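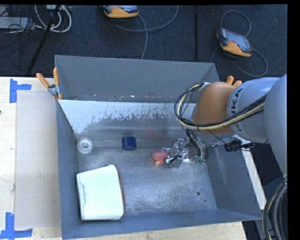

Figure 2. Grey bin with bare, scratched floor and a few small items, including a white box-like object at the front left.

3.2 Wear and small items

Bin surfaces turned out to be the most rewarding part of the Olville survey! Cifuentes logged 162 bins over the winter, and the worn ones taught us heaps about how people sort odds and ends. In Figure 2 the white upper band of the sloping panel has a ragged lower border, with duller grey metal exposed, and the floor carries cloudy abrasion marks. We score both areas separately - a wonderfully simple change from the Wunditz scale, which lumped them together. Colour was recorded too: the pinkish-red toy-like item right of centre was coded "bright", the small dark blue cylinder "dark".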